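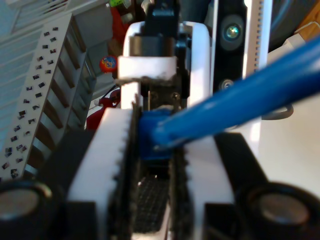 Blue tube, held by the end

Kayaks, canoes and small boats > Homemade paddles
9 replies, 1662 views

pedesen_paddler
Finished my first paddle on Wednesday and I'm hooked! Cedar blade, ash shaft, and it weighs almost nothing. Now I want to do a Greenland one. Oil or varnish?

mirnon4
Oil, every time. Varnish gives me blisters by lunch. Two coats, rub it back, go paddling.

Ashraful Kodikara
Have to disagree with mirnon4. I varnish the blades and leave the grip bare – best of both, and the colour of cedar under varnish is gorgeous. Mine has done four summers on Vodari Lake.
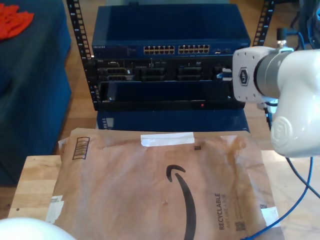

1 min read

mirnon4
Four summers, fair enough. Still wouldn't swap! Oil you can fix at the campsite with a rag.

samarakoon_sue
What about the tips? I grind mine down on rocks every trip.

Ashraful Kodikara
Epoxy on the tips, Sue, before anything else goes on. Let it cure a full week.

pedesen_paddler
Love this place. Going with oil on the shaft and epoxy tips, and I'll argue with myself about the blades over the weekend.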